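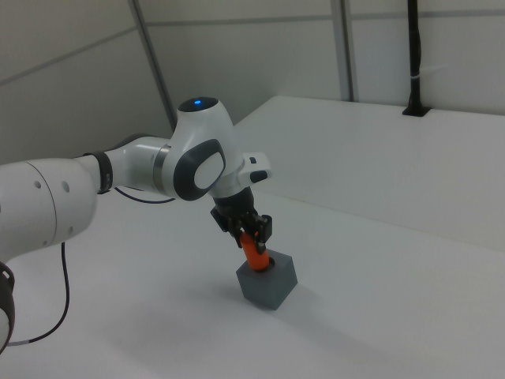

A robot arm holds an orange peg in the hole of a gray block.

Can Robots Do Chores Yet?

Some can, a little. Putting a peg in a hole is easy for most children. A robot must work out where the hole is, how far the peg is leaning, and how hard to push.

At the Ollwood learning center, Nadja Gasser's team gave one robot 200 tries at a peg task. It missed 46 times.

Folding shirts and loading a dishwasher are harder still. Shirts bend, and every kitchen is different. For now, people still do most of these jobs at home.

Word to know: a gripper is a robot's hand.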